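4. Assembling and finishing the Stululow table

This section covers putting the table together, getting it level and looking after the top. If you bought the table ready assembled, skip to 4.3 and enjoy the feeling of superiority.

4.1 Before you start

Check the contents of the carton against the packing slip. The bolts come in a paper bag marked 204, the feet in a bag marked 727. The hex key is taped to the underside of the top, where it will be found by everyone who has already gone out and bought a hex key.

Allow one evening. Two people can manage the job comfortably. One person can manage it as well, but tends to remember it.

Caution: The top is heavy. Lift it by the long sides and never by one corner.

4.2 Assembly

1. Lay a blanket on the floor. A clean one, please, as grit in the wool will scratch as well as grit on the floor does.

2. Place the top face down on the blanket. The face is the side you would rather look at. The other side has the holes.

3. Stand a leg in each corner bracket with the bevelled edge facing outwards. Put all the bolts in finger-tight before tightening any of them. Most of the letters we get about crooked legs begin with somebody skipping this sentence.

4. Tighten the bolts with the hex key, working diagonally from corner to corner. Stop when the key resists. A further quarter turn for luck will strip the thread, and threads are not covered.

5. Screw in the feet as far as they will go.

6. Turn the table over with a person at each end. Agree on the direction first.

7. Set the table where it is going to live and press on each corner in turn. If it rocks, unscrew the foot at the short corner until it stops.

Note: If it rocks on all four corners, check the floor. Regula Danzer in our Zesdale workshop keeps a file of floors, and some of them are remarkable.

4.3 Oiling the top

The top leaves us with a single thin coat of Plestano oil. It needs another before regular use and one each September after that, or whenever you next remember.

1. Wipe the top with a barely damp cloth and let it dry overnight.

2. Put a little oil on a lint-free rag and rub it in along the grain. If the top looks wet, you have been generous. Take some off again.

3. Wait 7 minutes and wipe away everything the wood has not taken in.

4. Leave the table alone for up to 3 days. Do not put a newspaper on it, even an old one, unless you want to read it there permanently.

Caution: Oily rags can catch fire by themselves. Lay them flat outdoors to dry before throwing them away, and don't leave them bunched up in a drawer.

4.4 Checking the finish
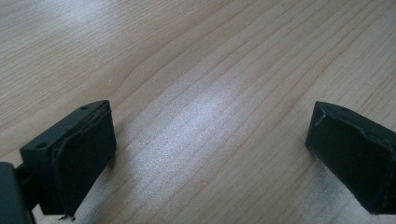

Grain is easiest to follow on a bare top, so clear away the fruit bowl before deciding that something is wrong with the oil. Lights overhead are the usual culprit. They lay a broad, silvery patch across the middle of pale wood, and inside it the lines go faint and greyish, while towards the right the same top is a perfectly respectable warm beige. Customers see a patch like that and reach for the sandpaper. Switch the light off, or walk to the other side of the table, and look again before you do anything.

If the patch moves when you move, it is glare. Put the sandpaper away.

If the patch stays where it is and feels rough, the wood is dry. Repeat 4.3 over the whole top. Oiling only the patch gives you a different patch.

If it stays where it is and feels sticky, too much oil was left on. Rub it with a dry Steiner pad, along the grain, until the stickiness has gone.

Note: Wavy lines and places where the lines crowd together are how the tree grew. Rupert Leitner, who answers the post, cannot exchange a top on these grounds, however well the letter is written.

4.5 Everyday care

Wipe up spills when they happen. Use mats under hot pans. Retighten the leg bolts once after the first month, using the hex key, which by then will be in the drawer with the others.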